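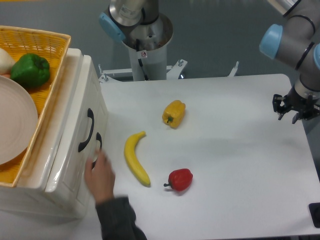 Employee shuttle on Route 44: who may ride, and who pays?

Posted by Jerent Site Office

Our company operates a plant at the Ladefoged industrial park. Public bus service to the park ends before our late shift does, and the city has suggested that employers apply to run a shared shuttle along Route 44. We have 94 employees who would use it. Before we apply, we wish to know whether the shuttle may also carry workers from neighboring firms, and whether a fare may be collected from them.

Medden Commuter Desk

Workers from neighboring firms may ride, provided that their employer is named on the permit. A shuttle that is open to the general public falls under a different permit, and the review takes much longer.
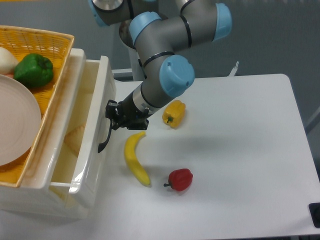 Fares are a separate matter. Under the city's shared shuttle rules, the employers may divide the operating cost among themselves in any manner they agree upon – by headcount, for example – but the driver may not collect money on board. The permit fee is $3,000 per vehicle and is paid once a year, in April. The application must include a list of stops, proof of insurance and a signed letter from each employer. Stops on the main road also require consent from the bus operator.

Vikari Logistics

We share a shuttle with two other firms and can confirm the above. Our permit was issued 73 days after we applied. Please check the stop list carefully, as ours was returned once over a missing street number.

parkandride_east

Not sure about the fee but I believe vans with few seats are treated differently. You should call the transportation office. The last bus was full again this week in any case, so a shuttle would be welcome.

Medden Commuter Desk

The fee applies to vans as well. Smaller vehicles are exempt only from the yearly inspection of the wheelchair lift, if none is fitted.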